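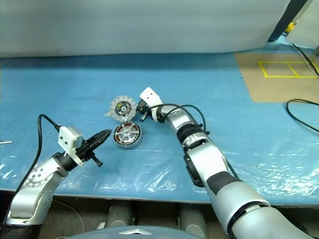

Ollodness Repair Workshop
Minutes of the members' meeting, 24/08/2019

Chair: Édgar Escobar
Present: 12 members, as per the sign-in sheet. Apologies were received from two.

1. Minutes of the last meeting

Accepted with one correction. Under item 4, "stator rings" should read "stators". The corrected copy goes in the binder.

2. Motor bench

The chair reported on the motor bench. Work is going forward on the flat, round motors from the Druminon fans, which come apart into two pieces, the rotor and the stator. The donation was 44 motors, all of one model. Members have sorted them by the label on the fan housing and put the ones with cracked housings to one side.

There was a long discussion about how parts should be laid out once a motor is open. At present some members stack the rotor on the stator and some keep them apart. The magnets pick up filings from anything nearby, and two rotors had to be cleaned twice in July. Agreed that the rotor and the stator are laid side by side, flat, and are not stacked at any time. Agreed also that windings are not to be touched with bare tools. If a winding has to be moved, use the nylon picks.

A member asked if rotors should be marked before they are pulled, so they go back on the stator they came from. The chair said yes, a paint dot near the hub is enough, and any color will do as long as the same color is used on the stator. The paint pens are in the top drawer of the gray cabinet.

3. Table covering

The plastic film over the blue sheet was raised again. Some members find that it creases and that small screws get lost in the folds. Others want to keep it, as it can be wiped down and the sheet stays clean. One suggestion was to drop the sheet and use only film. Another was to buy a rubber mat from Marinescu, who quoted 112 dollars for a mat to cover the full table.

Vote on the mat: four in favor, seven against, one abstained. The sheet and film stay for now. Film is to be pulled tight and taped under the table at the start of each session, and changed when it tears. The mat may be brought back in December when the budget is set.

4. Marked areas

Yellow tape was discussed. The rectangle in two sections has been useful and members asked for the same layout at the second table. Proposed that one section is for parts waiting to be checked and the other for parts that have passed. Agreed. Labels were proposed and turned down, with the view that people should be told at the start of the session which section is which. One member asked for it to be noted that she would prefer labels.

Tape must not be stuck directly on the tabletop. The last lot took the finish off near the window end.

5. Tools and supplies

The small bearing puller is missing. It was last signed out in June. Anyone who has it at home is asked to bring it back - no questions will be asked.

The workshop needs more nylon picks, a box of lint-free wipes and one roll of plastic film. The order will go to Tundevness with the next delivery. Bench brushes are fine for now.

The resistance meter reads high on the lowest range. The chair will try new leads before the workshop pays for a repair. Until then, readings on that range should be written down with the letter M beside them.

6. Money

The balance at the end of July was 1,249 dollars. The rent for the fall has been paid. The electric bill had not arrived at the time of the meeting. There were no questions.

7. Other business

The back door sticks when it rains. The landlord has been told twice. The chair will write to him.

A request to use the motor bench for bicycle hubs was discussed. Grease was the main worry. Agreed that hubs can be worked on at the second table only, with newspaper down, and that the table is cleared afterward.

Members are reminded that drinks stay on the shelf by the sink.

Actions
Édgar Escobar - letter to landlord, new leads for the meter, order to Tundevness
All - look for the bearing puller
Setup crew - tape layout at second table

Next meeting to be posted on the board. Meeting closed at 8:50 p.m.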